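Search the forum
Search

Growing eggplant in pots, June thread

asante_a: First fruit of the year and I'm thrilled! Three plants, 3-gallon pots, full sun.
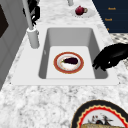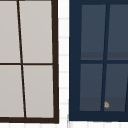

Next up is parmesan – my aunt's recipe, heavy on the basil.

r_palacios: Lovely! But 3 gallons is too small, go bigger.

asante_a: Mine love it, I just water twice a day!

teo_b: With Rosalía on this. Five gallons, and pinch the early flowers.

asante_a: Never pinching – I want them all!

Contact | © Stokden Growers | Back to top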